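Home Food Travel Style Culture Subscribe

The second-hand kitchen

Reading time: 7 minutes

2019-02-26

I own 3 saucepans that belonged to people I never met. One has a name scratched into the handle, K. Brill, in the sort of careful capitals you'd use on a school ruler, and I think of K. Brill most mornings when I'm making porridge. I hope they moved on to something non-stick.

This all started when I moved to Prandbridge with two suitcases, a duvet and the firm belief that you could set up a kitchen in a weekend. You can, if you have money. I had a deposit to pay and a van hire bill that still makes me wince, so I ate toast for the first week (under the grill, no toaster) and then I went looking for things other people had finished with.

I've been at it ever since, well past the point of needing anything. My partner has asked, quite gently, whether we require a fish kettle. We don't! But it was a very good fish kettle.

Where to look

Charity shops are the obvious place and I love them, but the kitchen shelf is usually down at knee height behind the jigsaws, so wear something you can crouch in. House clearances are better. The best in my part of the world is a warehouse out on the Arain road, which has no sign to speak of and a heater that only warms the man sitting next to it. Everything comes in by the boxload and gets tipped on to trestles. You'll find a fondue set in the same crate as somebody's bicycle pump.

The boxes are what I like best. A shop has already sorted things for you and decided what's worth having, but a clearance box is still more or less a drawer. You can tell who baked. You can tell who was given a pasta machine one Christmas and used it once, because the little clamp is still in its bag.

I once met a woman there who was buying every egg cup in the building. I asked if she collected them and she looked at me as if I'd asked whether she collected socks. She had four children and they kept breaking them. Fair enough.

Then there are the small ads, which need patience and a thick skin. People will tell you a casserole dish is 'vintage' when they mean chipped. They'll also sell you a cast iron pan for the price of a sandwich because it's gone rusty and they think it's dead, and that pan will be frying your eggs when we're all in the ground.

My most expensive find, if you're wondering, was a food mixer the colour of old piano keys. I went back to look at it twice and then bought it in a panic when a man in a nice coat picked up the whisk.

The man who mends them

Sooner or later you buy something with a plug on it, and then you need Ronaldo Queiroz.

Ronaldo has a bench at the back of a key-cutting shop called Sidis, and he has been repairing household electricals there for long enough that people bring him things their parents brought him. I took the mixer in on my lunch hour, expecting to be laughed at. He turned it over, sniffed it – he sniffs everything, burnt windings have a smell – and told me to come back in ten days.

'People say they don't make them like this now,' he said when I went to collect it. 'And it's true, but they also didn't make them very safe. You have a new flex on this. The old one would've bitten you.'

He keeps a ledger, on paper, with a number for each job. Mine was 1542. He flipped back through the pages for me to show how the work has changed, and you can see it even if you know nothing about motors. In the early pages it's irons and kettles, page after page of irons. Then come the bread makers, a great flood of them, then slow cookers, then a very odd patch of nothing but coffee machines. Job 776 was an electric carving knife, and he has underlined it, and he wouldn't tell me why.

I asked him what he'd turn away. Anything where the case has been glued shut, he said, and anything that has been 'repaired by a brother-in-law'. He's also strict about anything that heats or carries a serious charge, and so should you be. If you're buying a used appliance, get it looked at by somebody who knows what they're doing. Microwaves especially shouldn't be opened up at home, even unplugged.

What you can do yourself is look. Open the door and see whether it hangs straight. Look at the catches, and the hinge, and the rubber or the rim or whatever it shuts against. Read the labels, however small and dull they are. Half the people I know have bought a thing without once opening it, and then got it home and found a baked potato inside.

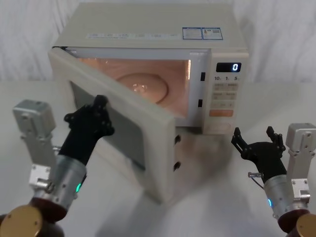
Cleaning up

I used to dread this bit and now it's nearly my favourite. There's a particular pleasure in a sink of hot soapy water and a thing that's going to come up nicely. I put the radio on. I put my terrible apron on.

Wooden spoons get a scrub and then a rub of oil, and if they still smell of someone else's curry they go in the garden to hold up the peas. Enamel wants a paste of bicarb and a lot of forgiveness. Anything with a burnt bottom gets filled with water and left until morning, which is what my grandmother did, and she'd have called it soaking when really it was going to bed.

The cast iron I'm fussier about. Scrub it back properly with wire wool, dry it on the hob, wipe on the thinnest coat of oil you can manage and then wipe most of that off again. Bake it for an hour. Do it again if you can be bothered. I've never got past the second go and my pans are fine.

I was taught that by Solomiia Pavliuk, who runs Zokau, the little café by the bus station with the steamed-up windows and the excellent potato pancakes. Hardly anything in her kitchen was bought new. She opened with ten plates, none of them matching, and for the first month if an eleventh customer came in she'd go and chat to them until somebody finished eating.

These days she has cupboards full, still none of them matching, and regulars who have a favourite plate and will look quite hurt if it goes to somebody else. There's one with a pheasant on it that I've had twice. I try not to make a fuss.

'I wanted it to look like an aunt's house,' she told me, sliding a pan off the heat with a folded tea towel. 'You don't know which aunt. But you know she'll feed you.'

She has rules, though, and I've stolen all of them. No cracked glazes for food. No mystery metals. Nothing with a loose handle, however pretty, until the handle's been seen to. And she never buys knives second-hand, which I put down to hygiene until she explained that her mother thinks it's bad luck and would find out.

The ones that got away

I still think about a copper jelly mould in the shape of a hedgehog. It was in Arain, in the rain, on a blanket, and I walked off to find a cash machine like a fool. When I got back the blanket was there and the hedgehog was gone, and the seller said a child had bought it with birthday money, so I couldn't even be cross.

I've had to let a few things go as well. When we moved in together we had two of nearly everything, and some hard talks were had over colanders. I took a crate of the losers back out to the warehouse, which felt right, and tipped them on to the trestle next to a slide projector. There was a couple at the other end of the table picking through saucers, very young, counting coins. She held up my old garlic press and he pulled a face and she put it in the bag anyway.

The warehouse has its next big clear-out in March, and I've promised to go only for a look. We do need a ladle. Ours came from the Arain road too, and the bowl of it dropped clean off into the minestrone last night, with guests.

214 shares 38 comments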